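About Rurnetti

Rurnetti tests whether machines can do ordinary chores in homes and small shops. We were started by Poul Vigfúsdóttir and Ronaldo Lopes, and we have a staff of 14. We do not build robots. Manufacturers and buyers send us a claim, and we measure it.

Our household series has 135 tasks. Each is run 4 times, in rooms that have not been tidied first. Bedrooms are the hardest category. Blankets, bags and folded clothes change shape when touched, and a grip that holds on one fold may slip on the next.

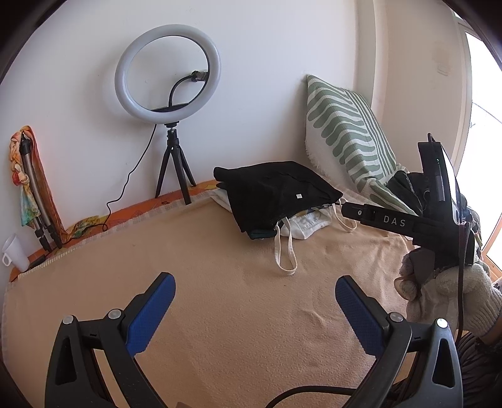
Can a machine make a bed and put the clothes away yet?
Parts of the job, under supervision. Folding a single garment laid flat is within reach of several current systems. Clearing a mixed pile and straightening the bedding under it still takes a person.

Shop-floor work is graded separately under our Skarkitum protocol, which covers bin picking, bagging, labeling and shelf restocking. A full Skarkitum run is 540 minutes, with every human intervention logged. Results go to the client in full, including failed attempts. The protocol is revised each October.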